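I went to the open day at Rultow expecting a robot. I had dressed for one, in the sense that I had left my good scarf in the car. What they had, on the second floor and past a great deal of coffee, was people teaching one, or gathering the stuff from which one would later be taught.

Wilma Rennie, who ran the visit, explained that the machine learns from people doing things with a gripper much like its own. You pick something up, you put it down, you do it again. They had 1185 of these goes on file by August and would like a great many more. I asked how many was enough and she offered me a biscuit.
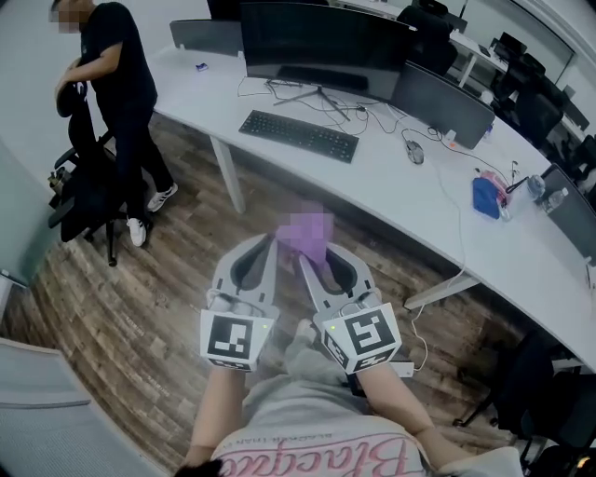

Hand-held gripper at work among the desks, Rultow open day.

I have read my share of essays about automation, and written 2 of the worse ones, and they all picture the future arriving by lorry. I had not pictured it being done by hand, between office chairs, by someone in a T-shirt. It looked like the sort of job we are always told the robots will take off us.

Perhaps they will. Giltero, the firm paying for it, certainly hopes so. But I am 68, and I have been promised a machine to do the dull bits for most of that time, and I notice the dull bits keep moving along the corridor – usually to somebody younger. I should like the brochure to mention them. It had a page on the motors.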